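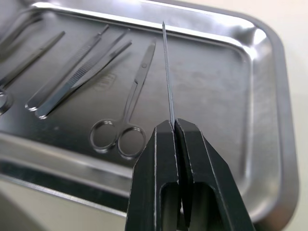 Stainless steel tray with a rounded rim

Moving Your Site to a New Host: Your Questions Answered

Last updated Apr 27, 2019

I get a lot of email about switching web hosts, and most of it is the same handful of questions in different clothes. So I finally sat down with a big coffee and typed up my answers in one spot. I moved my own blog over from Pendholm to Sestedlow last June (446 posts, plus a pile of drafts I'll probably never finish), and I've helped plenty of readers do theirs. If yours isn't covered, the contact form is at the bottom of the site.

Will my site go offline while I move?

It doesn't have to! Your old site keeps running on the old host the whole time you're copying things over. The switch only happens when you change where your domain points, and by then the new copy should be sitting there ready to go. Please don't cancel the old account first. I get that email every few weeks and it always makes my stomach drop.

How long does it take?

The copying part took me one evening. The domain change can take a few hours to reach everyone, sometimes a day or two, so your cousin might see the new site while you're still looking at the old one. I keep the old account open for 12 days after the switch. My own rule, no science to it, but it has saved me more than once.

Do I have to move my domain name too?

Nope. Your domain can stay wherever you bought it, and you just update the name servers (or the A record, if your new host gives you an IP address to use). I keep my domains and my hosting with separate companies. If I fall out with one of them, the other doesn't get dragged into it.

What should I back up?

Two things: the files and the database. The files are your themes, plugins and uploads. The database is where your posts, pages, comments and settings live, and it's the one people forget. If you download only the files, you'll have a lovely empty site with all your pictures in a folder somewhere. Most control panels have a backup button that grabs both. Download a copy to your own computer, too, and open the zip to check there's something in it.

Can I use a plugin for this?

Sure, and for a small blog I'd say go for it. I used one called Evitz Mover on my recipe site and it was painless. On the main blog it kept timing out at the uploads folder, so I gave up and did it by hand with FTP. Big media libraries seem to be the sticking point. If yours is huge, ask the new host to do it for you before you lose a whole Saturday's worth of patience.

Will the new host really move it for free?

Lots of them will, but read the small print. Sometimes it's one site only, or only if you're coming from the same kind of control panel, or only in your first month. Sestedlow moved 2 sites for me and I did the third. Ask in chat before you pay and save the transcript.

What happens to my email?

Okay, this is the part that bites people. If your email address uses your domain and your old host runs the mailboxes, then changing name servers moves your email as well. Set up the same addresses on the new host before you switch, and save any old messages you want to keep. If your mail is with a separate service, copy the MX records over exactly as they are. I typed one wrong and missed mail for most of an afternoon, including one from a client, ouch.

How do I check the new site before anyone sees it?

Your host might give you a temporary address. If not, you can edit the hosts file on your computer so that only you get the new version. It sounds scary but it's one line in a text file. Just remember to take the line out afterward! I left mine in for 21 days and couldn't work out why I was the only person who couldn't see a change I'd made.

When I look at the new copy, I click through a few old posts, send myself a message from the contact form, leave a test comment and log in to the dashboard. Old posts are better for this than new ones, as that's where the missing images tend to be.

Will I lose my place in search results?

If your addresses stay the same, you shouldn't see much change. Search engines care about your pages and links a lot more than which company owns the server. Don't redesign the site or change your permalinks in the same week, though. If something drops you'll have no idea which change caused it.

My posts all give a "not found" error now. Help!

Take a breath, they're almost certainly still there. In WordPress, go to Settings, then Permalinks, and click Save without changing anything. That rewrites the little file that handles your links. It fixes it nine times out of ten in my inbox. If it doesn't, ask your host whether rewrites are turned on.

What about my security certificate?

You'll usually need a new one at the new host. Most give you a free one now, but some won't issue it until the domain is pointing at them, so there can be a short gap with a browser warning. I do my switch late at night for that reason. If the padlock is missing after the certificate is in, look for images still loading from http addresses.

Is a cheap host good enough?

For a new blog, yes, I think so. My friends at Athanasiadis Bakery have been on the cheapest plan they could find for ages and their page loads fine. Look at the renewal price and not just the big number on the sales page, because that second bill can be a shock. I'd also test support before you sign up. Ask them something a bit fiddly and see how long they take.

When can I cancel the old account?

Once your mail is arriving, the new site has been behaving for a while and you've got that backup on your own computer. Turn off auto-renew as well, in the billing area, and get a confirmation email from them.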